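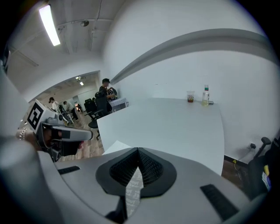 Two hand-held grippers near a white table, one of them carrying a square black-and-white marker

The Karnotine Open Day is a yearly public demonstration of robot teaching methods, held each May in the Tresham district by the company Karnotine. It is organised together with the Todorova Institute, a technical school in the same district. The event is free of charge, but visitors must book a place in advance.

History

The first open day was a small visit for students of the institute, and 33 persons took part. In later years the event was opened to families and to local firms, and the most recent edition received 713 visitors. The programme has been kept mostly the same — a short talk, a demonstration and a period of free practice.

Demonstration

The main part of the day is dedicated to hand-held grippers. A person carries such a tool in the hand and performs an ordinary task with it, for example moving a cup from one side of a table to the other. The movements are recorded and are later used to train a robot arm. Square printed markers can be fixed on the tool, so that its position is easier to follow in the recording.

Visitors are received in groups of up to eight. Each group first watches a member of the staff and then tries the tools. Beginners usually close the jaws too early, and the staff advise them to move slowly.

Recordings

Visitors may decide if their own attempts are kept. At the most recent edition 418 attempts were given to Pradono, a collection of household tasks which the company and the institute maintain together. The collection is used mainly in the robotics course of the institute.

See also

Robot learning
Teaching by demonstration
Tresham district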